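To: Cornwood list
Subject: Re: [Cornwood] Moving the newsletter out of the old word processor

On Saturday the list owner wrote:

> Before we put the October issue to bed, can anyone who has moved
> a long document out of Mellell say how they went about it? I have
> 491 pages of back issues in one file, with notes at the foot of
> nearly every page, and I would like to have them in something that
> more than one of us can open. I tried a straight export and the
> notes all came out at the end in one lump, numbered from 1 again
> every few pages. The index has gone altogether.
>
> Also, is anybody against dropping the second column? It takes me
> a whole evening to balance the columns and I am not sure it reads
> any better.

I did this two years ago with the parish history, which was shorter than yours but had more notes, so I can tell you what worked for me. I can't promise it will all apply to your file.

First, don't export the whole thing in one go. I lost most of a week doing that. The notes came out in a lump for me as well, and the reason was that each chapter had been set to start its own numbering. When the export ran, it kept the numbers but lost track of which chapter they belonged to. If you split the file at each issue and export the issues one at a time, the numbers restart at the start of each new file and you can tell where you are.

Splitting it sounds like a long job but it isn't too bad. Make a copy, open the copy, delete everything except the issue you want, save it under the issue number. Then go back to the full copy and do the next. I found it went wrong if I cut and pasted into a blank file, as the styles didn't always come across. Deleting from a copy kept them.

Second, before you export anything, change the notes numbering so that it runs straight through each issue. You will find it in with the note settings, and it has to be done for each separate set of notes if you have more than one. I had two, one for sources and one for corrections, and forgot the second. The corrections are still in a muddle in three of my chapters and I have stopped worrying about it.

Third, use rich text for the export and leave the other formats alone. It isn't pretty but the italics survive. Anything in small capitals will come out as ordinary lower case, so if you used them for the names of farms or houses you will want to search for those beforehand and mark them in some way. I put an asterisk either side and took them out again afterwards. 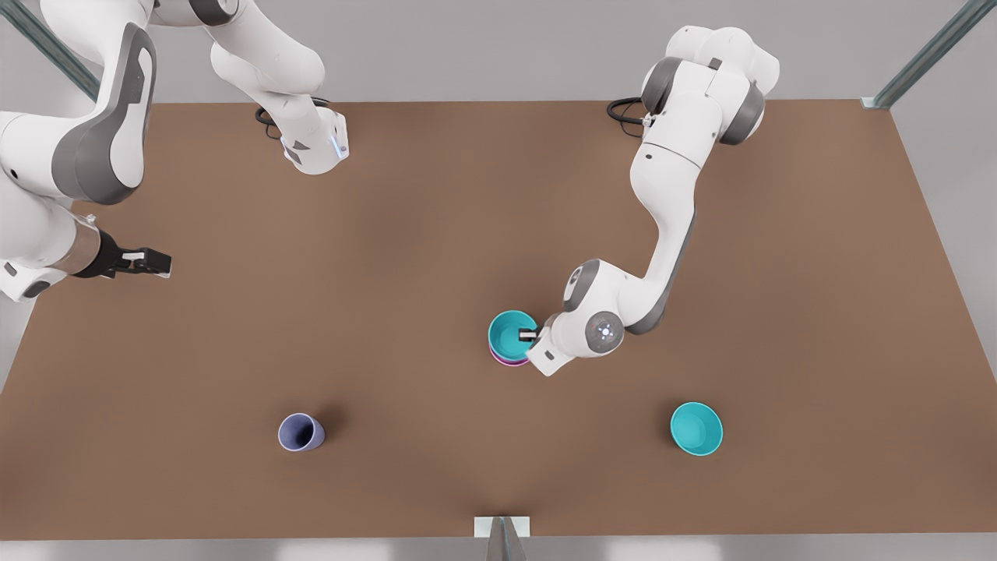

As for the index, I don't think you will get it back. The entries are stored in the original as hidden marks and I never found an export that kept them. What I did was print the old index to paper, go through the new pages with a pencil and write the new page numbers in. It took most of the winter evenings, but I did find a fair number of mistakes in the old one, including a whole run of entries that were out by a page. If you keep the same page size and the same typeface, some of the numbers may still be right and you will only have to check them.

On the typeface - if the issues are still set in Distinico, check that whoever opens the files has it on their machine. Mine was on the old computer only. When I opened the new files on the laptop it put in something wider without asking, and the whole history grew by almost 50 pages. I thought I had duplicated a chapter and went looking for it. If not everyone has the typeface, pick one that comes with every computer and accept that the page numbers will change. I would do that at the start and not halfway through, which is what I did.

Pictures are a separate matter. Mine came out of the export at a much lower quality than they went in, and some of the line drawings had gone grey and furry. If you still have the original scans, keep them in a folder per issue and put them back in by hand. If you haven't got the originals, the printed copies in the cupboard will scan better than you would expect at 200 dots to the inch. I wouldn't go lower than that for the maps.

On the columns, I am in favour of dropping the second one. The long articles would read better across the page with decent margins, and the only things that really need columns are the small notices on the back. You could keep them there. I know one or two people on the list like the look of it, and they will no doubt say so.

One more thing, about the paper. The Nasrallah shop has stopped stocking the cream we used for the covers. They can order it but only by the box, and a box would see us through a good many issues. The white is cheaper and they have plenty. I have a few sheets of each if anyone wants to compare them before the next issue goes to print. They can be picked up from my porch any time after 4, and please put the lid back on the box as the rain comes in on that side.

If you want to send me one issue as a trial, pick one with a lot of notes and a map in it and I will run it through and send it back, so you can see what you would be letting yourself in for. Please send the original file and not a printout. I am away for part of next week but will do it when I get back.

I still have my own list of steps from the parish history, with the menu names written down. It is for an older version, so some of them will have moved. I can type it up and send it to the list if there are others who want it.

--
Cornwood mailing list
To leave the list, send a blank message with the word "leave" as the subject.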